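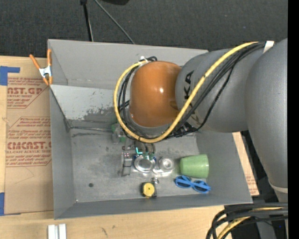 New Study Guides Added to the Sperling Literature Collection

June
By the Sperling Library Services Desk
2 min read

The Sperling collection of literature study guides now holds 2,365 titles, up from 2,240 at the start of the spring term. The new guides are open to all students and teaching staff with a current library account.

Most of the additions cover novels assigned in grades nine through twelve. Each guide contains a chapter-by-chapter summary, notes on the main characters, a short section on setting and point of view, and a list of topics suitable for class discussion or a written response. Guides to longer novels also include a timeline of events. Page references follow the edition named on the first page of the guide, and readers using another edition should go by chapter number.

The collection has also been extended to drama and short fiction for the first time. The 11 play guides are arranged by act and scene. Short story guides are brief, and several treat two or three stories by the same author together.

Guides may be read online through Ollura or saved for use without a connection. Accounts opened under the former Plorka service remain valid, but saved notes and highlights were not carried over. Students who wish to keep their earlier notes should export them from Plorka before the end of June.

Teachers may now assign a single section of a guide to a class – a change requested by several English departments. Assigned sections appear on the student's home page with the due date. Discussion topics can be edited before they are assigned, and answer notes are visible to teachers only.

Study guides are intended to support the reading of the full text. Students who quote from a guide in an essay are expected to cite it as they would any other secondary source. A sample citation is given on the last page of every guide.

Requests for new titles may be submitted through the Pilero request form. Please include the author, the full title and the grade level, and limit any comments to 400 words.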